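Visit report: student manipulation projects, Ludach open lab, December

The lab opened to visitors at two in the afternoon. Registration took place in the corridor, and I was issued badge 74, a floor plan and a sheet listing the student projects by bench. I had come for one of them, the liquid handling project run by Itsuki Okabe and Reiko Takagi under the course title Mizuno.

The course lasts two semesters. In the first, students write the grasp planner and calibrate the head camera. In the second, they collect demonstrations and train a policy on a task of their own choice. Okabe and Takagi chose test tubes: lift one from a rack, pour into a beaker, return it. Their logbook listed 629 demonstrations, all recorded by teleoperation, with a short note against each one that had been rejected.

Takagi went through the difficulties in order. Depth readings on clear plastic and glass are poor, so the planner works from color segmentation of the liquid and infers the tube axis from the rack pose. This fails when a tube is empty. Food coloring was added for that reason, and the colors also serve as labels in the spoken commands – "pour the yellow one" is resolved to a rack position before the arm moves.

The bench is kept plain, with a white top and pale wall panels behind it. 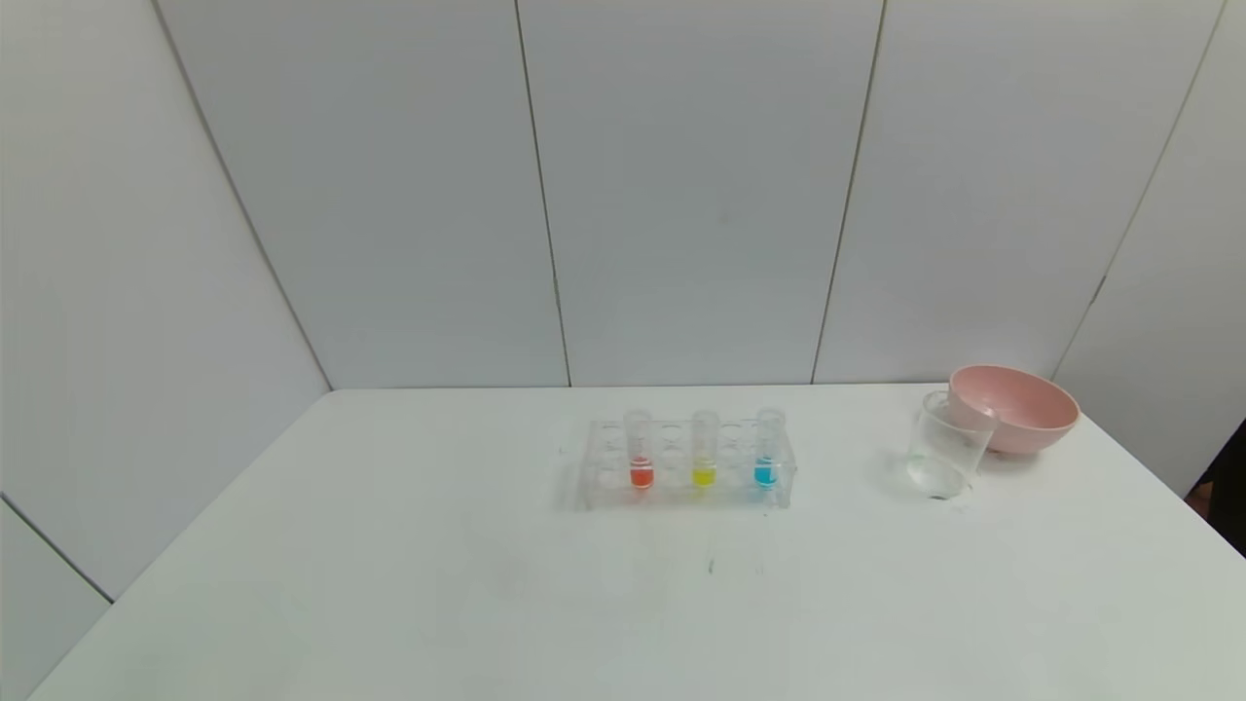 Damir Spahić thought the dye made the problem too easy, and that a class at this level should be made to try water before the final review. Okabe agreed in part. A version using the rack geometry alone is in the repository, he replied, but it has not yet been run on the arm.

I asked about spill detection. There is none at present; the operator stops the run by hand. Takagi would like a scale under the beaker, with the pour ended by weight, and the parts request is with the course office.

The second project on my list, Koluteo, was closed for recalibration until four. My train left before that.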